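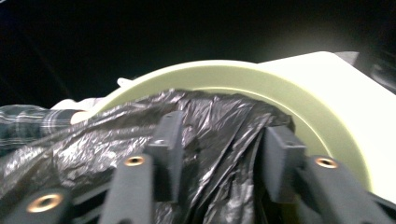 Magnus Menzies wrote to ask whether the Wastby sideboard is really from the 1880's, as the last dealer told him, and whether the Chisholm label inside the drawer proves it. It doesn't. A paper label can be glued into anything, and this one sits on wood that is paler than it ought to be.

What we will say is that the case is solid oak, the back boards are old, and the dovetails were cut by hand. The brass pulls are later. We were told they are original, but each drawer front has a second set of plugged holes, so make up your own mind. The finish was called "untouched" when we bought it. We doubt that too. Somebody has been over the top with a tinted wax, and there is a ring near the left end that shows in strong light.

The doors close properly. One key, which works 4 times out of 5 if you lift the door a little.

Size is 66" long, 21" deep and 38" high. Weight is close to 200 pounds, so bring help.

Price is $3,000. A similar one was listed at twice that with a longer story attached. Held for 30 days with a deposit. Delivery by Drimard, quoted separately. No certificate of age is supplied with this piece.

Listing checked 12/16/24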